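Hulard Forums > General chat > Machines and gadgets

Can a robot do the boring jobs yet?

ladleslipper
Posted March 27, 2018

My sister has sent me yet another video of a machine folding a towel, with the message "you could have one of these". I watched it twice. It was sped up, the towel was a very well behaved towel, and at the end a hand came in and took it away before anyone could see the corners.

So, a straight question for people who work near these things. Is there anything on sale that will do a household chore other than push dust under the sofa? I have 46 socks on the landing and no will to go on.

brassmonk_11
Dishwasher. Washing machine. Kettle that switches itself off. You've had robots for years, you just don't call them that once they work.

ladleslipper
I still have to fill the dishwasher. That is the chore. The washing up I never minded.

Tilly Underfoot
Seconded. A machine that washes plates is a cupboard with ambitions. Wake me when it scrapes the lasagne dish.

n_onsri
Napaporn Onsri here, I used to post under another name before I forgot the password. I work on picking, so not houses, but it's the same problem with fewer socks. Getting one known part off a fixture is old hat, arms have done it for decades. Getting any part out of a heap is where the money and the swearing go. At Yensuk we spent most of September on parts that lay too close to the wall of the bin, so there was no room to get a finger down beside them.

People see a small job like the one below and ask why it's hard. Try it with oven gloves on and one eye shut, then we'll talk. 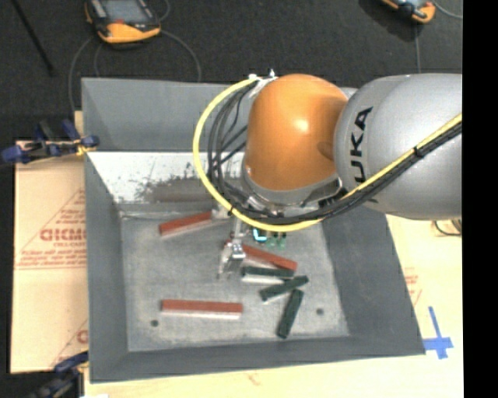
Red and green blocks in a bin, gripper down among them.

brassmonk_11
Six blocks. My nephew does that for a biscuit.

n_onsri
Your nephew has skin. He can feel when he's got hold of the edge of one and not the middle of two. He also won't stop dead because a cable has snagged on his elbow. Look how much cable there is hanging round that wrist and tell me you'd want it near your crockery.

GrumpyFitter
I'll be the one to disagree with everybody. On the shop floor they do fine. We had a cell at Ladley loading blanks, and on a decent shift it got through 2,547 with 11 stops, most of them down to a pallet somebody had put in crooked. I'd take that over me at four in the afternoon. The trouble with homes is the homes. Nothing's bolted down and the cat isn't in the drawings.

Tilly Underfoot
So the answer is to bolt down the cat.

GrumpyFitter
I've met your cat. Yes.

ladleslipper
Can I ask a daft one. If the bin is the hard part, why not lay everything out flat in rows first?

n_onsri
Not daft, plenty of factories do precisely that. Then you look at who is laying it out in rows, and it's a person on a stool, and you've bought a very expensive way of moving things from the person to the box.

brassmonk_11
This is the dishwasher again, isn't it.

n_onsri
It's always the dishwasher.

Carton Dave
Bit of optimism from me. The picking I see now is miles better than five years ago. Mixed stuff, bags even. We had a demo in where it did almost 262 items before lunch. It dropped a few and it hated anything shiny, but so does our Friday temp. I'd say ten years for laundry.

GrumpyFitter
It was ten years for laundry when I was an apprentice.

Carton Dave
And you were wrong then, so by your own reckoning I'm due.

n_onsri
I'd split it. Sorting washing by colour, I could believe in. Finding the armholes in a jumper that has been pulled off inside out, no. Duvet covers I wouldn't even quote for.

Tilly Underfoot
I can't do duvet covers and I've got a degree.

ladleslipper
Right, I've told my sister I'll wait for the model that does duvets. She has replied with a video of one making a pancake. The pancake is also sped up.

Anyone want to buy 46 socks? I thought they were pairs but I've laid them out in rows now and I have doubts.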